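November 2, 2024

Free-throw return rig, second bench session. Started with the load cell under the rim bracket, which was reading high before anything touched it. Re-zeroed with the net off, then again with the net on, and used the second zero for the rest of the day. Old entries from February used the first one, so don't compare them directly.

Ran 123 shots from the Kollow feeder at the line setting. Logger kept 20 fewer than that. The gaps are all in the first part of the run, before I swapped the cable for the spare from the Dakside box. None dropped after the swap. Have put a strip of red tape on the bad cable and left it on the hook.
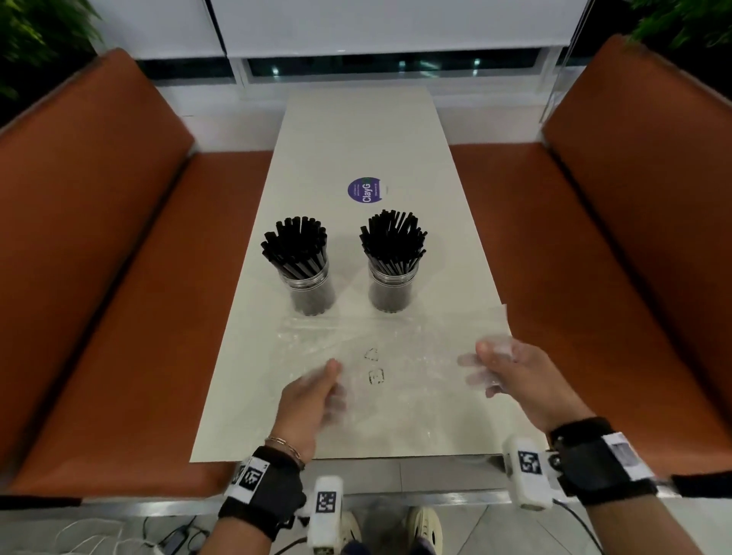
Long table between the benches, straws in the two clear jars.

Ball pressure was checked before the run and at the end. The Gelis ball lost a little, the Ngui ball held. Both bounce within the rule from shoulder height but the Gelis comes off the backboard lower, and two of its bank shots caught the front of the bracket. Might be the ball, might be the board bolts, which I found loose on the left side afterwards. Tightened them and did not repeat the bank shots.

Counter on the feeder now stands at 2995. The belt is meant to be looked at every 3000, so do that before the next run and write the reading inside the lid.

To do:

- repeat bank shots with bolts tight, both balls
- new cable, same length
- ask the school team if they still want the rig for the under-15s
- find the missing pump needle

Bracket height left at the senior setting.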